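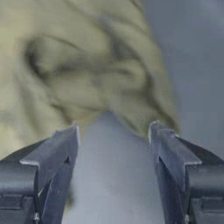

Community | Local News

Stolcombe clothing library to open second room after busy first winter

By Ilari Keskinen
2nd December

The clothing library in Stolcombe will open a second room in March, after its members voted to take the lease on the former shoe repair shop next door. The new space will be used for mending, washing and sorting, and the present room on Rautiainen Street will be kept only for lending.

The library, which has the name Inine, works in the same way as a library for books. Members pay a yearly fee and can take home up to six pieces of clothing for a month. Coats, school uniforms and clothes for formal occasions are the most borrowed. There are now 595 members, and the collection has passed 1000 pieces, almost all of it donated by people in the neighbourhood.

Martti Eskola, who has coordinated the library from its start, said that the lack of room has been the main difficulty for a long time.

"We receive bags every morning, and we have only one table for opening them," he said. "When a family comes in to look for a winter coat, we must first move the bags away so they can reach the rack. It is not a pleasant way to welcome a person."

The second room will have two washing machines, a drying cupboard and a long bench for repairs. Mr. Eskola said the washing is at present done at a laundromat on the other side of the river, and this takes a large part of the budget. He expects that the cost of the lease will be partly covered by the money saved there.

Not everybody in the street was in favour of the plan. Some shop owners had hoped that the empty premises would go to a bakery or a café, and at the meeting in the community centre two of them asked how the deliveries will be organized. It was agreed that donations will be accepted only at the back entrance, before noon, and that no bags may be left on the sidewalk outside opening hours.

The library also wishes to change what it receives. At the moment it gets far too many T-shirts and not enough trousers, children's boots or rain jackets. Pieces that are stained or badly torn cannot be lent, and until now these were sent away with a textile collector. From the spring they will be cut up and used as patching material, or sold by weight as cleaning cloths to the garages in the area.

Evening courses in mending are planned as well. The first one, called Vitine after the old name of the weaving quarter, will teach how to darn a sweater, replace a zipper and shorten a pair of trousers. It is free for members, and other residents can join for a small fee — the exact amount has not been decided yet. The teacher will be a retired tailor from the town.

The library still needs 100 sturdy hangers, a steam iron and shelves of any colour. Those who have such things to give are asked to come to the back entrance in the morning or to leave a message at the desk.

The present room stays open with its usual hours while the renovation work is going on. Borrowed clothes that are due during the holidays can be returned in the new year without a late fee.

Related items
Rautiainen Street parking changes delayed until spring
Toy swap returns to Stolcombe community centre
Where to bring old mattresses and carpets
River footbridge closed for painting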